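Research > Papers > Food Storage at Home

Overview | Methods | Results | Notes | References

Print this page | E-mail this page

3. Airflow and the household container

Most of us keep fruit in whatever is closest to the counter. In the Prolley household survey, bowls came first, then paper bags, then a wide family of plastic baskets and tubs that were bought for some other job. We were delighted by that last group, as it has hardly been studied at all. Figure 1 shows the general type: pale green-blue plastic with a floor of small rectangular slots.
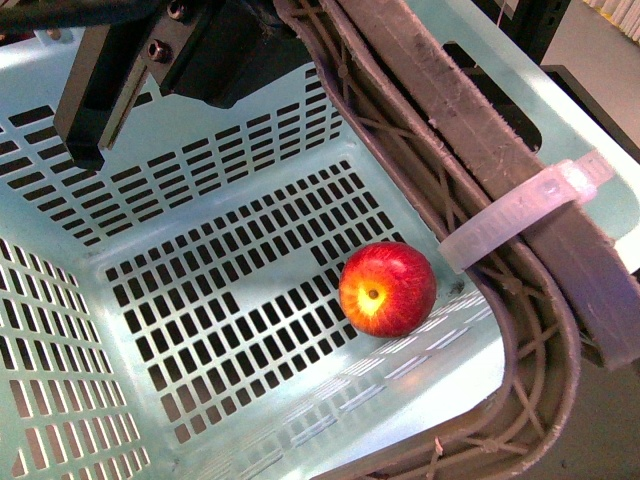
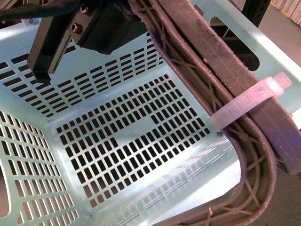 Figure 1. Slotted plastic baskets of the type grouped as "open floor" in this section. (a) With a single red apple. (b) Interior, with the slot grid of the floor.

3.1 Why the floor matters

A stored apple is a living thing. It takes in oxygen, gives off carbon dioxide, water vapor and a little heat, and releases ethylene, the gas that speeds ripening in its neighbors. In a solid bowl much of the moisture lingers under the bottom layer, and that is where soft spots tend to start. An open floor gives the damp air somewhere to go, provided there is a gap underneath. Set the same basket flat on a countertop and much of the benefit is lost! We return to this in Section 4, where a pair of thin wooden strips did more for the fruit than any change of container.

The price of all that moving air is water loss. Apples have a waxy skin and put up with it quite well, but pears shrivel sooner, and leafy greens should not be kept this way at all.

3.2 Home trial

We asked 70 households to store apples for 15 days in August, each using 2 containers side by side: one with a solid floor and one with an open floor. Everyone received fruit from the same orchard lot, supplied by the Flitis growers' group, and a small kitchen scale. Participants weighed the fruit every evening, after supper if they could manage it, and marked any soft spot wider than a fingertip. Refrigerators were off limits. So were sunny windowsills, although we know from the diaries that a few baskets spent time there anyway.

Skin condition was scored from 0 to 100 on the Stanciu scale, which we like very much for home work because it needs no instruments and can be learned in a few minutes. Daily entries were made in Trustotero, and almost 100 percent of the expected records came back. For a kitchen study in the middle of summer, that is a wonderful return, and it let us follow single apples from start to finish where earlier work had to settle for averages.

3.3 What the diaries added

The comment box was optional, yet it gave us some of our richest material. People wrote about smell, about bruises from stacking, and about which container their children reached into first. Several moved their baskets away from the stove on their own initiative, and we have kept those records in a separate group. Slot size came up often too: wide slots left marks on ripe plums (not part of the trial, but we were happy to hear about them), while narrow ones collected dust and bits of stem and had to be brushed out. These comments shaped the cleaning questions in our second survey, described in Section 5.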